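November
Prepared by Hrefna Bjarnason for the Department of Textile and Apparel Studies, Rellholm College

Unit 4: Marks, Labels and the Buyer

This handout accompanies the Thursday lecture and should be read before the seminar. It covers the movement of the maker's name from the inside of a garment to the outside, and the effect of that change on pricing, imitation and resale.

For much of the history of ready-made clothing, the name of the maker was sewn into the collar or waistband. The label served the shop and the owner. It gave the size, sometimes the fiber, and an address to which complaints could be sent. A passer-by had no means of reading it, and judged a coat by its cloth and cut.

A printed name on the chest or back changes this arrangement. The garment now speaks to strangers, and the wearer carries the mark into places where the seller has no presence – the street, the classroom, the workplace. Students should note that placement matters as much as size. A mark on the back is read by those who stand or walk behind the wearer, often for longer than a mark on the front.

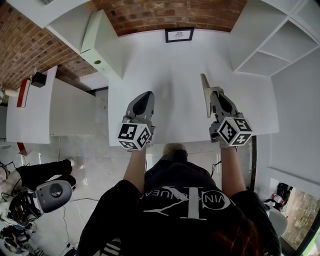

Course Reader, p. 228

A large monogram set with a full name, as on the black Calvin Klein Jeans T-shirt, combines two kinds of mark. The letters of the name can be read; the monogram can be recognized without reading. Gervásio Vieira treats the two separately in his chapter on Moura, a knitwear firm that used only initials in its first years and added the full name after copies appeared in local markets.

The second reading, by Jucélia Teixeira, concerns the resale trade in Cikondale. Her survey of 40 stalls compares asking prices for marked and unmarked shirts of similar cloth. Students should pay attention to her treatment of worn prints – a cracked or faded mark lowered the price at some stalls and raised it at others.

Terms to know: care label, house mark, monogram, licensed goods, blank.

Seminar preparation: read Vieira in full and Teixeira to page 259. Bring one garment with an outside mark and one without. Written responses are to be submitted to Fabian Kälin before the seminar begins.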